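Nenari gets new fingers and a weekly check at the Jemari workshop

The small robot arm at the Jemari workshop in Zamudio is back at work after a repair of its gripper. The arm, which the staff call Nenari, was out of use for 8 days in May while the linkage of the hand was taken apart, cleaned and put together again.

The problem came slowly. Fanni Hegyi, the technician responsible for the cell, noticed that the right finger closed a little later than the left one. With big objects it made no difference. With narrow objects the piece turned in the grip, and the arm put it down in the wrong angle.

"At first I looked for the fault in the software, and I lost two days with this," said Hegyi. "Then I moved the finger by hand with the power off and I could feel the play in the joint."

Two of the pivot holes in the plastic links had become oval from use. The workshop printed new links in the same black plastic, and Hegyi changed all of them on both sides, also the ones which looked still good. The screws were tightened only until the links moved freely without side play. The first time they were too tight, and the motor became warm after 72 cycles, so this part of the work had to be done again.

The wrist camera was calibrated again after the repair. The fingers must appear always in the same place of its view, and the old settings did not fit any more to the new parts.

For the tests the team uses a wooden table with simple things on it: wooden blocks, a toy car, paper stickers. The blocks are the most useful for checking the fingers. When a plate comes against the end of a block, even a small error of angle is easy to see.
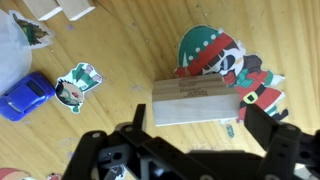

The acceptance test was 190 grips, divided over several mornings. Hegyi wrote down each one in which the piece turned, and she stopped the cell at noon to feel the joints by hand. According to her notes, the late closing did not come back.

The workshop has now a short routine for the gripper. Every week the power is switched off, the fingers are moved by hand, and the screws of the linkage are marked with a pen line, so that a loose one can be seen quickly. A set of 4 spare links stays in a drawer next to the controller.

Montserrat Nava, who coordinates the Wamum project for which the arm is used, said that the other cell of the workshop will receive the same links before summer. Its gripper is older and has not been opened until now.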